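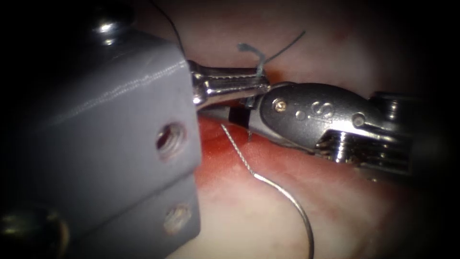 Figure 1. Two instrument tips meeting. The jaw on the left has a ridged gripping surface.

Muvcombe Surgical Skills, Handout 4
Interrupted Stitches: Holding, Placing, Tying
Notes by Selamawit Kumsa

Read these before the Saturday bench session. Bring the handout with you. Bench places are on the list outside room 605.

4.1 The jaws

A needle holder has short, strong jaws with ridges or a cross-cut pattern on the inside. The ridges keep a curved needle from rolling when it meets resistance. They also damage tissue, so do not pick up the wound edge with them. Tissue forceps are for the edge, and you should take as little of it as you can.

Close the jaws on the needle between one half and two thirds of the way back from the point. Do not clamp the swage, where the thread joins the needle. It is the weakest part and it bends or breaks there. Never grip the point.

When you pass the needle from one instrument to the other, the second must have a firm hold before the first one opens. Practice this slowly over the bench before you try it over a wound.

4.2 Handling thread

Thread can be held in the jaws at the tail end, which will be cut off. Avoid gripping any part that will stay in the stitch. A crushed spot frays, and a frayed stitch can fail days later.

Jaws come in different shapes. A slender, tapered jaw gets under a loop easily. A blunt one is kinder if it touches the surface. Learn which you have before you start.
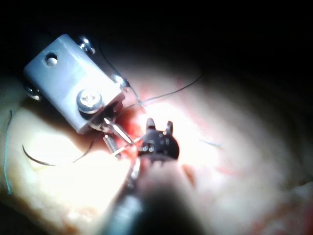
Figure 2. A slender upper jaw and a shorter, blunter lower jaw, open above the tissue.

4.3 Placing the stitch

Enter with the point at a right angle to the surface. Turn the wrist and let the needle follow its own curve. Come out at the same distance from the edge as you went in, and at the same depth. If the two sides do not match, one edge will ride up over the other.

Pull the thread through until a short tail is left on the entry side. Pull along the line of the needle path, not straight up.

4.4 Tying

Wrap, catch the tail, lay the first throw flat. The edges should touch without going white. Reverse the direction for the second throw, then again for the third. Move the knot to one side of the wound before you cut.

Work along the wound one stitch at a time. In Figure 3 there is a small tied knot near the upper end of the incision, with a light blue thread curving away from it. The curved needle is above the instrument, and its pale thread runs down across the red to the jaw.

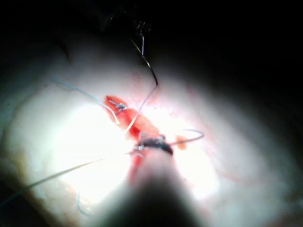
4.5 For the bench session

Tie 26 square knots on the Tufa board before you move to the pads.
Close one straight incision with interrupted stitches.
Write down your spacing and leave the sheet in the Kaltutport tray.

Reading: Hirunon course reader, unit 4.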